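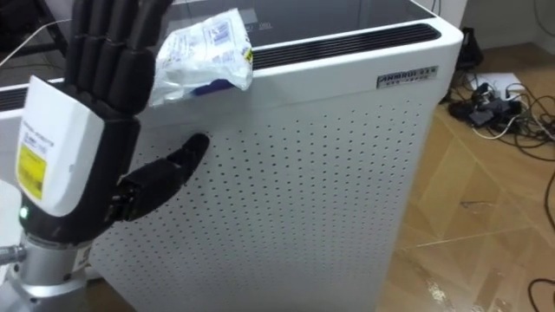
Figure 4. Head camera view, packet task. Hand upright beside the air purifier, packet on the top front edge.

4.3 Picking thin packets off a raised edge

Same policy as 4.2, no new weights. Only change is the target: a wrinkled plastic packet lying on top of an air purifier, part of it hanging over the front lip. We call this the Villca set. It was meant to be a quick check and ended up taking most of May.

Why thin packets are hard for us. The depth map is close to useless on translucent plastic, so the Pralcombe planner gets a target point that jumps between the packet and the surface under it. Dark glossy top makes it worse. In the Menmont baseline the hand goes where the point goes, and the fingers close on air or push the packet further back.

Our fix is simple. Stop trusting depth for the last part of the reach. Once the palm is within 8 cm of the target the controller switches to contact mode: the fingers come down until the tips feel the top edge, then drag toward the lip, thumb under. The edge does the work that the depth map can't. Training data is 500 teleoperated reaches, all recorded with the robot standing. Labels for the switch point were added by hand afterwards, which was slow and we would not do it that way agian.

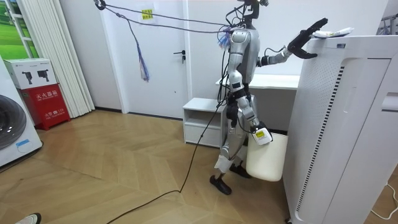

The other arm is not idle in this task. It has to keep hold of the bucket the whole time, since the packet goes in there next. Early runs ignored this and the bucket arm drifted whenever the torso leaned, so the hip joints now get a small penalty for leaning past 11 degrees. Safety rope stays on for all whole-body trials. Slack, no weight carried.

Failures. Five kinds, listed in the appendix. Most common one is the thumb arriving before the fingers, so the packet gets knocked off the front. Second is contact mode starting too soon, with the fingers landing on the front grille and not on the top. Both get worse when the robot stops too far from the purifer. Stamalstead-style foot placement would probably help here but we did not have it running in time. Walking and reaching are still trained apart, joint training is left for Section 6.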